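How do you sort a box of mixed-up little toy and game parts?

Asked by Wurnden, 6/18/18

Okay, I need help from people who are better at this than me. We're moving in September and I've started on the kids' room, and I have hit the wall with what I call the bits boxes. You know the ones. Shoe boxes, gift boxes, whatever was handy, and every time I found a plastic thing on the floor for the last few years I threw it in there and told myself I'd deal with it later.

Well, it's later! I have three of them. I took the first one over to the bed to go through it and got stuck almost right away, because nothing in there goes with anything else. There's a Chinese chess piece (just the one on top, the rest of the set is supposedly in the hall closet), a shiny red plastic dish, a see-through orange thing with a wavy surface like flames or hair, and a green rectangular something that I can't place at all.

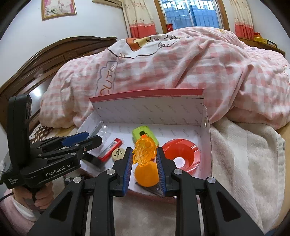 Plillard replied that the chess piece should go straight back to its set before anything else gets touched, and that the same goes for anything whose home you can name without thinking. "Do the easy ones first. Walk them to where they live, even if it's annoying. My last box was half empty after that and I felt a lot better about the other half."

I like that, and I'll try it tonight. But what about the stuff I can't name? My oldest says every piece is important. My feeling is that if it's been in a box for years, it isn't. I also don't want to throw out the one part that makes some toy work – that has happened to me before, with a marble run, and I heard about it for months.

2 answers

Firness
Zip bag, write the date on it, put it in one drawer in the new place. If no one asks for anything in it by Christmas, out it goes. Don't open the bag to "just check" or you'll be sitting on the bed for another hour.

Tănase
I'd do it a little differently. Get the kids in there with you for 14 minutes with a timer (mine quit at 15, don't ask). They know what things are! I was ready to toss a gray peg once and it was the steering wheel of a boat. Anything they can't match to a toy goes in the craft bin. Also please stop using nice boxes for this, the lids never stay on in a move. Use something with a real lid and tape it.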